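Five Fingers or Two? A Week of Pegs With the Ploltano Hands

The first thing Arsen Melnychuk does when a new hand comes in is try to drop something with it. Then he tries to drop the same thing again, in the same way. A hand that fails the same way twice, he tells me, is a hand he can work with, and he says it with the grin of a man who has spent a good part of his life picking pegs up off the carpet.

Melnychuk runs hand testing at Famevero, a small lab that tries out robot hardware for companies who would like to know what they're buying. I went to see him because he had finally put a pair of jointed hands, the Ploltano model, up against the plain two-finger gripper he has sworn by for years. That gripper is called the Radu. It opens, it closes, and it has been through more than 1000 insertions on his peg board without a new set of pads. I came in fully expecting the fancy hands to lose!

They didn't, or at least not across the board. The test is simple enough to explain to a child. You have white plates and blue parts, and the parts have to come out of one place and go into another. Some are slim, some are thick, and one is a round piece with a peg on top that I badly wanted to pick up and spin. A person would be done before the coffee cooled. For two arms and two metal hands it's a long afternoon of small decisions, and I found it completely gripping to watch (sorry).

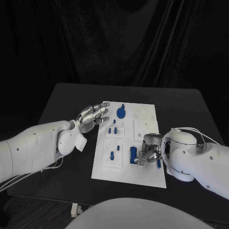

Both arms at the peg board, with the right hand down by the slotted holder.

The slim pegs were where I expected trouble, and there was plenty. The Radu closes on a thin peg from two sides and that's the end of the story, as long as the arm has lined it up properly. With the Ploltano you have to choose a grasp. Thumb and one finger is quick but lets the peg lean. Thumb and two fingers holds it straighter, but now you have knuckles in the way of the next part over. Melnychuk's team went through 8 different grasps before settling on two they liked, and they still argue over which one should be the default.

Then came the thick parts, and the mood changed. The Radu has a limited opening, so a big cylinder lying flat has to be taken from just the right angle. The jointed hand simply wraps around it. In 107 tries at the large cylinder, the Ploltano needed a second grab far less often than the gripper did, and when it did lose hold, the part tended to settle against the palm – you could save the run. I watched one of those saves and let out a small cheer, which I'm told visitors do. 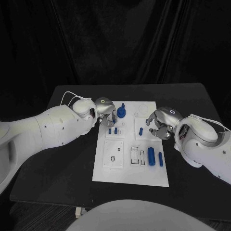
Control is the other half of the story. Everything goes through a Skisisel controller, and with the gripper there isn't much for it to do at the far end of the arm: one number for how wide, one for how hard. Swap in a hand and each finger wants its own instructions. The first few days went into timing. If the thumb arrives early it nudges the peg away, and if it arrives late the fingers have already tipped it over. Melnychuk showed me a log from the second day with 300 commands for a single pick. By the time I visited, that had come down a lot, mostly by letting the fingers close together and stopping each one as it met the part.

Cables deserve a mention too. Anyone who has bolted a hand onto an arm knows that the wrist is where good plans go to suffer. Leave too little slack and the wrist can't turn; leave too much and you get a loop that wants to catch on things. The team rerouted theirs twice, and Melnychuk would like to do it a third time.

So which would he buy? For a line that handles one size of peg all day, the Radu, without a second thought. For a bench where the parts keep changing, he is leaning toward the hands, and he sounds a little surprised to hear himself say so. He plans another round in November with softer fingertips, and with a tighter set of holes he has been saving for the occasion. I've already asked if I can come back.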